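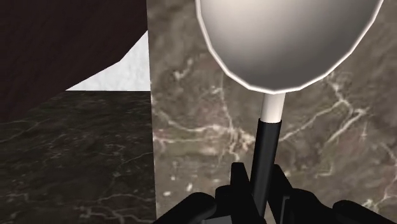 Oona Lehtinen

Papers > Housing and Materials > Surface Names in Tenancy Inventories > Section 5

5. Wording of stone and wood surfaces

Figure 5. Rendered surfaces with photographic textures on simple geometry: dark wood, dark marble, and a tall marble panel behind a rod with a rounded head.

The inventories were drawn from two letting offices, Grorine and Clirunex, and cover furnished flats only. Each entry consists of a room, a fixture and a free-text note on material and condition. After duplicate pages were removed, 3,678 entries mentioned a worktop, wall panel, sill or floor. Of these, 2,159 gave a material in words; the rest gave condition alone ("good", "worn at front") and are left out of this section.

Material words were grouped by the scheme set out by Stoica in the pilot study. A word was placed in the stone group if it named a kind of stone or used "stone" as a whole word. Compounds such as "stone effect" were held apart, as the clerk is then describing a pattern. The same rule was applied to wood. Spelling was made regular before grouping, but plural forms were kept, for reasons given in Section 3.

5.1 Marble as a pattern word

"Marble" was the most frequent word in the stone group at both offices. It was also the least stable. Where the same flat had been listed twice by different clerks, "marble" in the first inventory was often replaced by "granite", "stone" or a bare colour word in the second. The reverse change was rare. Clerks seem to use "marble" where veins can be seen from the doorway, and to drop it when the surface is plain or when the light is poor.

A texture taken from a photograph carries the veins and the colour of the material but says little about its weight, its edge or how cold it is to the touch. Inventory clerks work under much the same limit: most stand in the middle of the room and write. Anghel, who checked a subset of the Clirunex flats on foot, found that clerks who touched the surface wrote longer notes and used "effect" more freely. The subset held 65 flats, too few to separate the clerk from the building.

Dark surfaces gave particular trouble. On a pale ground the veins are named by colour ("grey veined", "gold fleck"). On a dark ground the veins were seldom mentioned and the whole surface was called "black" or "dark", with or without a material. For this reason dark stone is probably under-reported in Table 4, by an amount that cannot be worked out from the text alone.

5.2 Wood

Wood words behaved differently. Clerks rarely named a species, and when they did it was nearly always "oak" or "pine". The plain word "wooden" made up the bulk of the group and survived from one inventory to the next. It was used for floors, sills and worktops alike, and no clerk queried it in the margin – a habit that was common with stone.

Where wood and stone met in one room, the order of listing followed the height of the surface: floor first at Grorine, worktop first at Clirunex. The printed forms account for most of this. The Mohammadi form, used by Grorine until January, has the floor in its top box.

5.3 Limits

Both offices deal in furnished flats, and the older stock in Wamumcombe is missing because its inventories were kept by hand and could not be read reliably. The grouping was done by one reader and checked by a second on a part of the data. Disagreements fell mostly on "slate", which may be a colour – this was settled by context where possible and dropped otherwise.

Reader comments

Sebastian Crăciun
Was "terrazzo" put under stone or held apart? I can't find it in the scheme and it changes the Grorine totals.

Floarea Dinu
We had the same trouble with "slate" in shop leases. Dropping it is safe, but please give the number dropped.

Emanuel Anghel
Small correction to 5.1: two clerks in my subset worked as a pair, so their notes are not independent.

Related items

Colour words in tenancy inventories
Printed forms and the order of listing
"Worn", "tired", "dated": condition terms in furnished lets
L. Stoica, A grouping scheme for surface materials (pilot study)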